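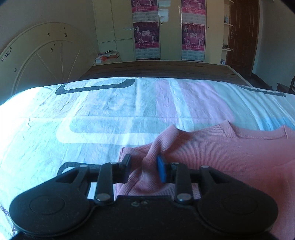 1/ Notes on hand-held gripper demos for cloth, from the Masa fold set. Posting them because Gifty Appiah asked how we got from 200 usable takes to 3651 on the same task list.

2/ Setup: no arm at the recording site. A person holds the gripper, does the task, and the wrist camera logs it. Finger opening and tool pose get stored with each image. The arm comes in later, at training.

3/ Knitwear is the hard class. A ribbed sweater on a bedsheet gives you two soft layers, and the jaws will take both if you come down too steep. Pinch a small fold of the top layer, lift a little, then travel.

4/ Speed matters more than I expected. People fold at the pace they fold at home. The arm can't follow that. We ask for half pace with no pauses longer than a second, and we cut takes that break either rule.

5/ Keep the grasp between the jaws in view from contact to release. If your sleeve or the fabric covers the fingertips, the take is still logged, but it goes in the second bin.

6/ On remote control: Edem Eshun ran the same folds over the Clasano rig, leader arm to follower arm. Cleaner joint data, since the robot's own limits are already in it. Far slower to collect. He stopped at 500.

7/ Mixed training did better than either set alone on sweaters. On T-shirts I could not see a difference.

8/ Failures we keep: slipped pinch, then regrasp. Failures we drop: anything where the other hand helps. The model has no other hand.

9/ Pose drift is still open. Plain walls and glossy doors are bad for tracking, and direct sun on a pale sheet is worse. Close the curtain or move to the other side of the bed before you recalibrate.

10/ The count as of 19th September is 3738, with the new takes not yet reviewed. Next round is in November, trousers and pillowcases. Task sheet will go in the Rusness folder when Edem has checked the wording.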